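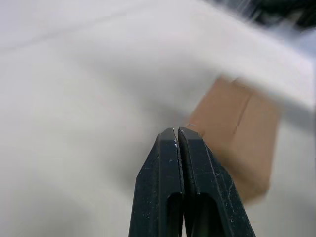 Tape transfers: where the Stolero reels have got to

Last updated: May 30, 2025
Reading time: 6 minutes

The Stolero deposit came to us as 161 reels of quarter-inch and one-inch tape, most of it reggae and lovers rock recorded at the label's own studio, with a smaller number of gospel and spoken word sessions. Transfer work on the quarter-inch stereo masters is now complete. The one-inch multitracks are still in progress. This item sets out how the transfers were made, what was found on the tapes, and how members can order files.

Playback and alignment

All quarter-inch reels were played on the Wallia two-track machine in Room 2. The machine was serviced in April, when the pinch roller and the capstan belt were replaced and the right-hand reproduce card was recapped. Wow and flutter measured within the maker's limits after the service and again at the halfway point of the job.

Where a reel carried line-up tones, azimuth and level were set from the tones. Where it did not, azimuth was set by ear and on a phase meter, using hi-hat or other bright material in the first minute of programme. The Stolero engineers printed tones on the first reel of a session and left them off the rest, so tones from the first reel were used for the whole session if the box notes agreed. If the box notes were missing, each reel was aligned separately.

Two equalisation curves are in use across the deposit. The earlier tapes are IEC and the later ones are NAB, with an overlap of a year or more in which either may appear. The label on the box is not a safe guide. Several reels marked IEC sounded plainly dull when played that way and were transferred as NAB. The curve used is written in the notes field of every file, together with the curve on the box if it was different. Anyone who disagrees with a choice can ask for the reel to be run again.

Tapes that needed treatment

A number of reels on the later back-coated stock squealed on the first pass and left a brown deposit on the heads. These were stopped at once, rewound by hand and baked in the incubator for 8 hours at 54 degrees. After cooling for a full day they played cleanly. Baked reels are marked with a green dot on the spine. They should be treated as having a short playing life from the date of baking, and requests to hear the original tape will be refused where a transfer already exists.

Acetate reels were never baked. These are a small group from the first years of the label, and the main fault with them was broken splices. Old splicing tape was removed, the adhesive was cleaned off with a dry swab, and the joins were remade. On one gospel reel the adhesive had bled through two layers and there is a short dropout on the left channel at the second chorus. It has been left as it is.

File format

Transfers are stored as Broadcast WAV at 96 kHz, 24-bit. Peaks were set to leave at least 6 dB of headroom. There is no noise reduction, no de-clicking and no limiting on the preservation files. Dolby A decoding was applied only where the box or the session sheet called for it, and in those cases an undecoded copy was kept as well.

Each side of a reel is one continuous file, including count-ins, false starts, talkback and silence. Track markers have been added at the start of each take. Listening copies are cut from these at 44.1 kHz, 16-bit, one file per take, with the talkback removed.

File names follow the pattern used for the Ustenska deposit: collection code, reel number, side, generation. The reel number is the number on our own barcode. Stolero used at least two numbering systems and began again from one when the studio moved, so the label's own number is recorded in the notes and should not be used for ordering.

What is on them

The bulk of the stereo reels are finished mixes that were issued on seven-inch singles. The B-side versions are there in most cases, and for many titles there is more than one version mix, usually a straight instrumental and a heavier dub with spring reverb and tape echo on the snare and organ. The issued version is often the plainer one.

There are also 20 reels of dub plate specials. These are one-off mixes made for sound systems, with the name of the sound sung or spoken over the rhythm. The names have been logged as heard. Spelling is a guess where there is no written source, and corrections are welcome from anyone who remembers the sounds concerned.

Two reels filed as masters proved to be safety copies made from disc. Surface noise is clear on both, and one has a locked groove edited out. They have been kept in the catalogue with the source given as disc. The masters for those titles have not been found and may be among the one-inch tapes under another name.

The one-inch multitracks

These are eight-track recordings. We have no one-inch machine, and the work has gone out to Tawfik, whose transport has been fitted with new guides for the job. The first batch has been returned with files and a condition report for every reel. The second batch is with them now.

Track sheets survive for most of the multitracks. Where there is no sheet, tracks have been named from listening only, for example "bass", "drums mono", "voice guide". Bass and drums are usually on tracks 1 and 2, but on a few of the later sessions the drums take up three tracks and the horns have been bounced down with the organ. No separate horn track exists for those titles. Requests for stems should allow for this.

Some of the multitracks have erased voice tracks. It was normal for the studio to wipe the singer and record another over the same rhythm, and traces of the first voice can be heard in the drum microphones on at least one session. Nothing has been done to remove or bring up this spill.

Rights and access

Listening copies may be heard in the reading room by any member. Copies for use outside the building need written permission from the rights holder, which for released Stolero titles is the label. The dub plate specials are more difficult. The label holds the rhythm tracks, but the voices were often recorded for a fee with no paper, and the specials cannot be copied until that has been settled.

Orders for listening copies are limited to 100 minutes per member per month. Orders for preservation files are made on the long form and are handled in the order they come in. Please give the barcode number, the side and the take. Orders that give only a song title will be sent back, as several rhythms were used under many titles and the desk cannot work out which one is meant.

The spreadsheet listing for the quarter-inch reels is on the members' page. It replaces the typed list that came with the deposit, which has errors in the running order of sessions 14 to 17 and leaves out the spoken word reels altogether. A listing for the multitracks will be added when the last batch is back from Tawfik and has been checked against the sheets.

Contact: Tape Transfer Desk, Room 2 | Copyright 2025, all rights reserved | Back to top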